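Grumeo 2 review: two months with the episode tool I didn't want to switch to

Posted January 17, 2020

Right, so I've been putting this off because I was rude about the first version of Grumeo and now I have to be nice about the second one. If you've not met it, it's the bit of software that sits between your recordings and your training run. It lines up the streams, lets you scrub through each episode, label it, chuck it out if it's rubbish, and export the rest. We came to it from Gikar, which I loved and which fell over every time the lab network hiccuped.

Setting up was fine! I had it reading our old folders before lunch, and the only real fight was with the clock offsets. Version one wanted those typed in by hand for every stream (I know). Now you give it one clap or tap at the start of a session and it works out the rest, and I've only had to overrule it in 2 sessions so far. The offset window is still hidden under Preferences, mind you, where I'd never have looked if Tormod Hovland hadn't told me.

Most of our stuff is tabletop, two-handed, crockery and trays, and I've pushed 1,061 episodes through it since October. The timeline is the star. You get left and right gripper opening as two thin lines under the video, you drag across the stretch you want, you press a key, done. Cups and saucers are a good test of that, as the interesting part is short and very easy to snip in half.

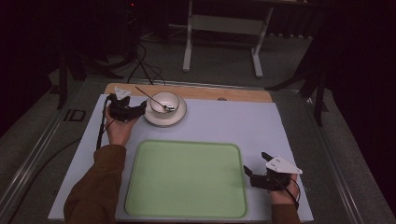
Folke Solheim reckons I'm being too kind, and that the auto-segmenter is useless on anything where both hands move at once: it splits on whichever gripper closes first and then ignores the other one until the next episode.

Fair point, and I've had the same. There's a setting called "joint events" that helps a lot, but it's off by default and it makes the preview crawl. I leave it off while I'm browsing and switch it on for the export.

Other moans. Undo only goes back 22 steps. The search box doesn't like hyphens. And the pose track view goes a horrible mustard colour when tracking confidence drops, on top of a yellow line, so good luck spotting it.

Would I go back to Gikar? No. I'd pay for another year of Grumeo tomorrow, and I've already asked them for a different mustard.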